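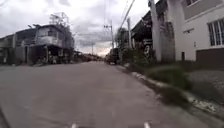

I finally gave up my car in June, and a few of you wrote in asking how the walking is going. Pretty well, thanks! My feet complained for the first couple of weeks and then they sort of stopped.

The big change is errands. I used to save everything up for Saturday and drive around in a bad mood. Now I pick up bread one day and drop off a parcel the next, and I talk to people on the way (Latifa Badawi, I owe you a jar of those pickled lemons, I haven't forgotten). I've logged 168 walks in my little notebook, the longest one out to my cousin's place in Amrani with a bag of oranges that got heavier every block.

Shoes: I'm on my second pair. Ulla Söderlund swears by wool socks all year and I've come around to them, even in summer. Heavy shopping is still a pain, so I split the delivery fee with Naima next door.

If you've got a favorite walk that's nearly flat, send it my way. I'd love to print a few next month.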